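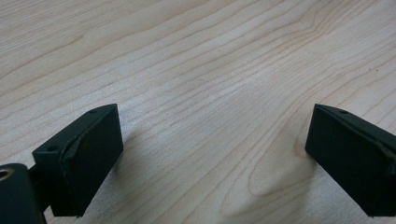

Wrist view, both fingers open over the bare tabletop.

Skultulo Shelf and Jar Demonstrations

Release notes and data card, second public version

Summary

This dataset has demonstrations of small kitchen storage tasks, recorded by people holding a pair of grippers in their hands. No robot arm was used for recording. The operator moves the grippers directly, and we save the video, the finger opening and the position of each gripper. The purpose is to train policies that later run on a two-arm robot with the same fingers.

The collection was made by the Ornow group in the Praklow lab. It contains 809 episodes, of which 427 use both hands for the main part of the task. In the other episodes one hand does the work and the second one stays near the front of the table. We keep the idle hand in the data, as the robot also must learn to hold still.

What is in an episode

Each episode is one folder. Inside there are:

left.mp4 and right.mp4 – wrist video from each gripper
head.mp4 – view from above the table edge, same height as the eyes of the operator
poses.csv – position and rotation of both grippers
opening.csv – distance between the fingers, in millimeters
task.txt – one sentence in English, written before the recording

All streams share one clock. Poses are given in the table frame, with the origin at the front left corner. In the first version the origin was at the center of the table, so please do not mix files from the two versions without converting them. The script convert_origin.py does this.

Tasks

The tasks are about a small shelf rack with two levels. Jars are taken from the lower level, put back on it, moved to the upper level, or changed in order. The jars differ in size and in lid, and this matters more than we expected. A wide jar needs the fingers almost fully open before the approach, and a small one is easy to push over if the operator comes in too fast.

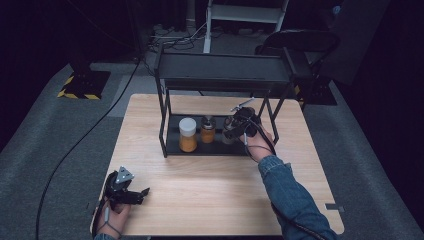

The lower level is the hard part. There is not much space between the lid and the shelf over it, so the gripper has to come from the front or from the side, with the wrist kept low. Operators learn this after a few tries. We asked them to close the fingers slowly around the body of the jar and to wait a moment before lifting. Episodes where the jar is lifted by the lid are marked lid_grasp = 1 in the index file. You may want to remove them.

The cable is another thing to watch. It should run back along the forearm and not cross in front of the fingers. If it pulls on the gripper, the pose is still correct, but the motion looks nervous. Jarmo Kettunen checked all right-hand tracks for this and marked the worst parts.

How the operators were trained

Every new operator made 24 practice episodes, which are not included here. Doaa El Fassi wrote the instruction sheet and sat with each person for the first session. The main rules were:

Start with both grippers still and the fingers open.
Do one task per episode. If something falls, finish the episode and mark it as failed.
Look at the object you are going to grasp.
Do not change hands in the middle of a lift.

Failed episodes are included, in a separate folder. There are 100 of them and they are not part of the number given in the summary.

Known problems

The tabletop is pale and has few strong features. When a gripper is close to it and no object is in view, the visual tracking can drift. We correct the drift at the end of the episode, but in the middle an error can remain.

The finger pads were replaced during the collection. The new pads are slightly thicker, so a fully closed gripper does not give the same value in opening.csv before and after. The column pad_set in the index says which pads were used.

Light is the same in all episodes. A policy trained only on this data will probably not work well near a window. Myung-ja Hyun is preparing an addition with changing light, planned for August.

Loading

The Ots reader is the easiest way. Install it from the tools folder and call ots.open with the path of an episode. Plain CSV readers work too, but then you must align the video yourself.

Changes

4/3/18 – second version. New origin, failed episodes added, pad_set column added, 12 wrong task sentences corrected by Ok-hee Min.

Contact

Questions about the format go to Indrek Kazlauskienė. For broken files please send the episode name and the name of the file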